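客房服务机器人误触紧急呼叫按钮事件——技术讨论

版块:酒店自动化与设备安全
发帖单位账号:Sterkordale酒店工程部

各位同行:现就我店八月发生的一起机器人误动作事件通报如下,并征求处理意见。
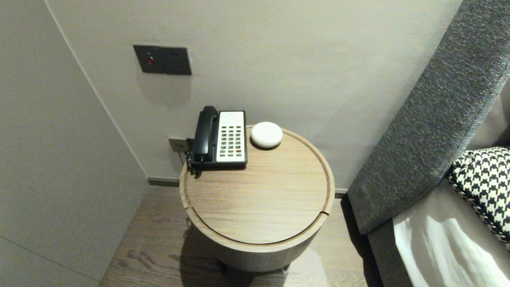 我店客房楼层使用Cemell公司的移动操作机器人,在客人退房后负责床头区域的整理与擦拭。当日14时,机器人在536房作业,任务为擦拭床头圆几台面并将电话听筒归位。作业过程中,机械臂抬升高度超出设定范围,末端触及墙面呼叫按钮,总机随即收到紧急呼叫。安保人员按预案到场,确认室内无人后解除警报。

事后调取日志,机器人在该时段上报“听筒归位完成”,未产生任何碰撞或越界告警。我部认为,误触本身尚可整改,未告警一项性质更为严重。该楼层机器人现已全部停用。

————
回复 1# 用户:Cledness_运维

贵部所述情况,我方管理的物业亦曾出现。我方58间客房部署同类设备,误触呼叫按钮2次,均发生在电话与墙面面板距离较近的房型。黑色听筒反光弱,深度相机取值不稳定,机械臂会反复修正高度。建议先核查日志中的深度置信度字段,再判断是否属于机械故障。

————
回复 2# 用户:安全评估_Chin

不同意将原因归结为感知误差。感知误差属于可预见情形,设备理应设有独立的禁入区域。呼叫按钮属于安全设施,其周边200毫米内不应允许末端进入,此项限制须由控制器执行,不得依赖视觉识别结果。

另请楼主说明:末端力矩阈值由厂方设定,还是由贵部自行调整?

————
回复 3# 用户:Sterkordale酒店工程部(楼主)

答复楼上:力矩阈值为厂方出厂值,我部无修改权限。禁入区域在验收时仅标注了床体与墙角,墙面面板未列入。此处我部验收工作确有疏漏,已记入整改单。

深度置信度字段已查,事发前数秒数值明显下降,与Cledness_运维所述相符。

————
回复 4# 用户:客房管理_07

从客房管理角度提一点意见。床头圆几台面面积有限,电话、白色圆形小设备均靠后摆放,卷线又垂在台面边缘外,人工擦拭尚须留意,交由机械臂处理是否必要,值得商榷。我店的做法是机器人只负责地面与布草运送,台面一律由服务员完成。

————
回复 5# 用户:Cledness_运维

楼上做法较为稳妥,但不宜据此否定台面作业。我方将电话统一前移并更新禁入区域后,未再收到误报。至于Chin提出的200毫米,在此类房型中执行有困难:面板就在电话上方,按此距离划定,听筒归位动作基本无法完成。

————
回复 6# 用户:安全评估_Chin

如无法完成,则应取消该动作,不应缩小安全距离。误报次数增多后,安保人员对真实呼叫的响应难免迟缓,此项风险由住客承担。我坚持原意见。

————
回复 7# 用户:Sterkordale酒店工程部(楼主)

感谢各位意见。经内部商议,我部暂定如下:

一、听筒归位与台面擦拭任务自即日起取消,改由人工执行;
二、要求Cemell公司就日志未告警一事提交书面说明,并开放碰撞检测记录;
三、各房型墙面面板、插座位置重新测绘,全部列入禁入区域;
四、前移电话的方案先在一个空置房间试行,试行期间呼叫按钮由总机专人监看。

厂方目前仅回复“已受理”。收到书面说明后,我部将在本帖更新。

————
回复 8# 用户:客房管理_07

请一并公布重新测绘所用的表格格式,我店拟参照执行。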